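Tarkulari Hustings Lectern Kit

Folding lectern, timer light and 3 mic clips for candidate forums, council meetings and party branch nights. Packs into one bag. Suits halls up to 200 seats.
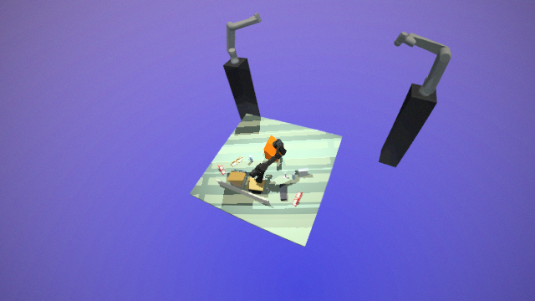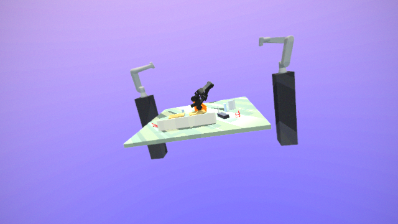
Pale green tabletop, two views. Computer renders.

Height adjusts with the side lever, no tools. Timer goes green, amber, red. Battery good for 5 hours, charger inculded. Party colour panels sold seperately, $80 a pair.

Hire also available, book early for June by-elections. Bulk orders for electorate offices: ask for Aurelia Auer at Lavell. Colour swatches on request.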